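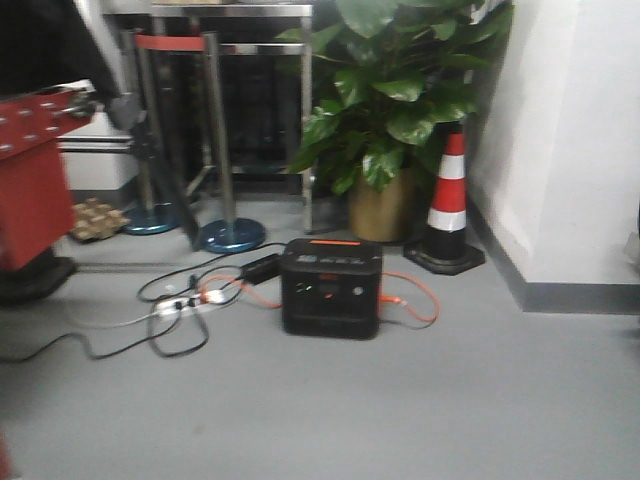
Iltildale Catering & Stockroom Board
Back of House > Shelving and Storage

Thread: Steel trays and blue crates on the same rack, does anyone do this?

emoya_prep
Joined in September
Posts: 77

We moved our stock into one room last month and I'm still working out the shelves. We have open steel racks, blue plastic crates for the dry goods and smallwares, and stainless trays in a couple of sizes. Right now the trays go wherever there's a gap. Some are on the shelf next to the crates, some have ended up inside the crates. When we load for a job, people spend too long looking for them.

Would you give trays their own shelf or keep them with the crates they get used with? Racks are from Femano if that matters. I can't buy another one this year.

Encarnación

harborlunch
Posts: 200

Own shelf. Ours is waist height. Big ones on the bottom, small ones on top, nothing else on that shelf ever. If you keep them with the crates somebody will put a crate on top of them sooner or later.

gravyboat_lou
Posts: 891

I'd go the other way. We pack by job, so each crate has its trays right beside it. One trip to the shelf and you're done. A tray shelf sounds neat until three people are standing in front of it at 6 a.m.

harborlunch

How many jobs do you send out in a morning? We do one, maybe two. I can see it being different for you.

gravyboat_lou

Five on a bad Friday. So yes, different.

emoya_prep

We're closer to harborlunch, mostly one job at a time. The other thing I wanted to ask about is the condition of the trays, as I'm sorting them anyway and this is the time to pull any that should go. 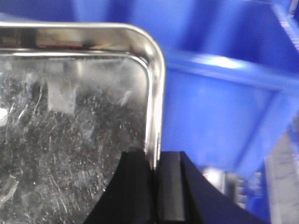

I have no real rule for when to retire a tray. My old boss went by dents and nothing else, and if it sat flat it stayed. This one has a good rim, still bright and smooth around the corner, but the base is scratched all over in every direction and it has small white specks on it. I can't tell from looking if the specks are residue or water spots. Would you serve from it, or keep it for carrying things around the back?

pressedlinen
Posts: 5

Vinegar and warm water, soft cloth, rinse, dry it right away. If the specks go, it was minerals. If they don't, try a paste of baking soda and rub the way the grain runs.

harborlunch

The scratches won't come out with any of that. Fine scratches like those are normal on a working tray. I'd keep it in service under a liner or for anything wrapped. I wouldn't put it out front bare on a white cloth.

gravyboat_lou

I'd put it out front. Guests look at the food. What I check is whether I can catch a fingernail in the scratch. If I can, it goes to the back. If it's only surface haze, I don't care.

pressedlinen

I care a bit. We do weddings and people take close pictures of everything.

gravyboat_lou

Fair enough. We do office lunches.

emoya_prep

No catch with a fingernail, I just tried a few. I'll do the vinegar tonight and report back. Here's how two of them are sitting at the moment, with the crates behind.

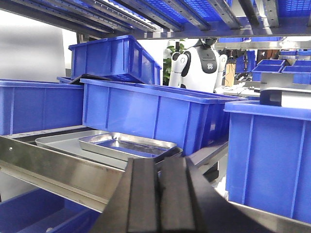
Comfort Appiah
Moderator, Shelving and Storage

I've moved this over from General so the shelving people will find it.

On the original question, I'd sort by size before you sort by anything else. You have a small shiny tray nested on a larger dull one there, and that's fine for a pair. It gets worse as the stack grows. The small ones slide, and then you're lifting the lot to reach the big one. Keep two stacks side by side if the shelf is wide enough.

I'd also bring down the blue crate that's perched at a tilt on the others. Either give it a flat place to sit or take it off the rack. A tilted open crate above trays is the one thing I'd change today, before any labels or anything else.

harborlunch

Agree on the tilted crate. The ribbed ones stack well when they're square to each other and not at all when they're not.

gravyboat_lou

I disagree about two stacks. She's short on shelf. Nest them, put a sheet of paper towel between, done. We've nested small on large for years.

Comfort Appiah
Moderator, Shelving and Storage

If it works for you, keep it. I had a stack stick together badly enough that we had to pry it apart, same size on same size, put away damp. Paper towel would have made that one worse. Dry them first, whichever way you go.

emoya_prep

They're dried on a rack before they go up, so I'm not too worried about sticking. The tilted crate I'll fix. It's light, but I take the point.

pressedlinen

Are your shelves solid or slotted? We had Zurnetti wire ones and the small trays tipped at the edge.

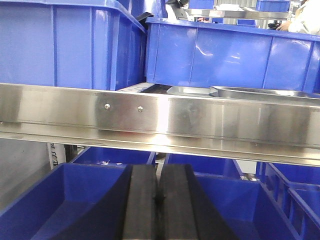

emoya_prep

The shelf depth is what's deciding most of this for me. A crate goes in lengthwise with not much room to spare, and a tray in front of it has to share with the beam. You can see the shallow one on the right is resting on top of the beam, just behind the upper edge, and the crate to the left of it sits straight on the beam too. There's a dark slotted strip along the shelf by the tray, so slotted in that part at least. The smudges on the steel are going to need a wipe as well.

pressedlinen

I'd want that tray farther back. Can the crate behind it move?

emoya_prep

Not without turning it. If I turn it, I lose the row next to it.

harborlunch

Then the trays shouldn't be on that level. Put them where you have no crates behind. Does the rack have a level that's too low for a full crate? That's usually the spot.

gravyboat_lou

Or stand them on edge in a crate, like files. I know you said some were already in crates. Pick one crate, trays only, label on the short end. We use a Slanina crate for it and it takes the half-size ones upright with a divider.

harborlunch

They rattle like anything in the van that way.

gravyboat_lou

Dish towel at each end. Still rattles, but less.

Comfort Appiah
Moderator, Shelving and Storage

Upright is worth a try for the small ones. The large one looks too long for it to me, so measure first.

emoya_prep

Measured. Small ones fit upright, large ones don't by a good bit. So the plan is one crate of small trays on edge, large trays flat on the low level with nothing over them, and the tilted crate comes down. Label on the short end, as that's the end we see from the aisle on two of the racks. On the third we see the long side, so that one gets two labels.

The vinegar took most of the specks off. The scratches are the same as before.

pressedlinen

Good, minerals then. Do the rest in one go and change the water when it gets cloudy.

gravyboat_lou

What are you using for labels? Ours peel off the ribbed side.

emoya_prep

Tie-on tags through the handle for now. Open to something better if you find it.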